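Ticket: Bottle opening, two-arm bench — cap slips or bottle turns with cap
Status: Open, waiting on parts
Component: Begay bench, left and right grippers
Software: Kerus task runner
Reported by: Felista Shirima
Priority: Normal

Summary

The task is "hold the bottle with one arm, unscrew the cap with the other, put the cap down." On the Begay bench it fails more often than it works. Either the holding fingers let the bottle turn along with the cap, or the turning fingers slide around the cap and nothing moves. Same task file passes in the simulator every time.

This blocks the kitchen list for the Skullano demo. Opening a drink was item 2 on that list and we told them it was close.

Steps to reproduce

Load the open_bottle task in Kerus. Put a sealed plastic bottle anywhere inside the pick area. Start the run with default grip force. Watch the neck of the bottle once the second arm starts to twist.

Expected: cap comes loose within three twists, bottle stays put.
Actual: bottle rotates in the fingers, or the run times out at 300 seconds with the cap still on.

Log excerpt

grasp_body: ok
align_cap: ok
twist 1: torque limit reached, no rotation
twist 2: rotation detected, body slip flag set
regrasp_body: ok
twist 3: rotation detected, body slip flag set
task: timeout

Comment 1, Felista Shirima

Ran it 14 times this morning with sealed bottles. 2 opened. In both of those the bottle happened to be gripped low on the body, where the fingers had more to hold on to. When the grip is up by the neck it goes around with the cap almost right away.

Bottles that have been opened once and closed by hand are fine. The seal ring is what beats us. I would ask that we stop testing with reclosed bottles, because the pass rate from February was made up almost entirely of those and it gave everybody the wrong idea.

Comment 2, Felista Shirima

Tried raising the grip force on the holding arm. Thin-walled bottles buckle before they stop turning. With a full bottle this means liquid on the bench as soon as the cap does come off, so I went back to the default.

Also checked the vision side. Cap detection is not the problem. It finds the cap center from above with no trouble, even with printing on it, and it doesn't matter which way up the printing is.

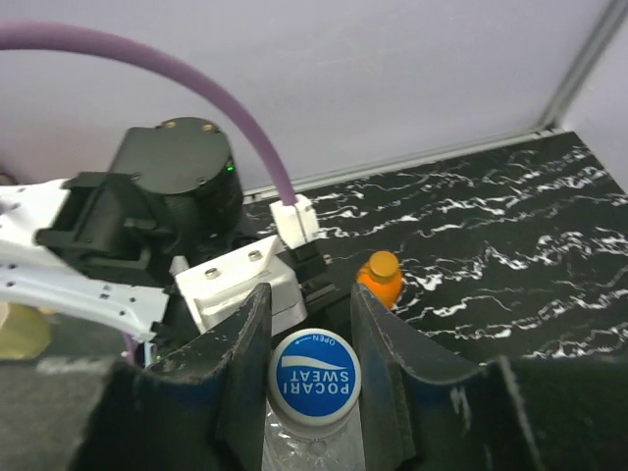 The finger pads are the next thing to look at. The current set has been on since the last rebuild and the counter reads 3000 grasps. The Gusano pads we used before that were softer and held plastic better, but they tore on can lids, so we switched. I don't have a clean comparison between the two on bottles. Will get one when the spare set turns up.

Comment 3, Kerus support

Thanks for the logs. The body slip flag is working as designed. The runner regrasps at the same height after a slip, so a bad first grip is repeated until timeout. You can set regrasp_offset to a negative value to move the second grip down the body. Please note this parameter is ignored if the arm is already at the table limit.

On torque: the default limit is set low to protect the wrist servo. We don't recommend raising it for continuous use. Short runs are okay.

Comment 4, Felista Shirima

Set regrasp_offset as suggested. Better. The second grip now lands on the body and about half the slips stop there. The other half are bottles with a waist, where moving down puts the fingers on the narrow part. Those need a shape check first, and we don't have one.

Raised the torque limit for one short run. Caps that had been sitting at the limit started to move. Servo got warm, so I put it back.

Small bottles are a separate problem. The arms get in each other's way before the second one reaches the cap. I'll open another ticket for that.

Comment 5, Felista Shirima

Skullano asked for a straight answer on whether the bench can open a drink for somebody who can't do it with their own hands. My answer for now is no. It can fetch the bottle, hold it, and take off a cap that a person has already cracked. A new bottle still needs a person. I would leave it off the demo and show the cup and tray tasks, which pass.

Workaround

Break the seal by hand before the run. Set regrasp_offset negative. Use straight-sided bottles only. Keep a towel on the bench.

To do

Get the spare Gusano pads and run the comparison at the same force and height.
Ask Kerus if the torque limit can be raised for the first twist only.
Add a shape check before regrasp.
Mark the February results as reclosed bottles in the results sheet.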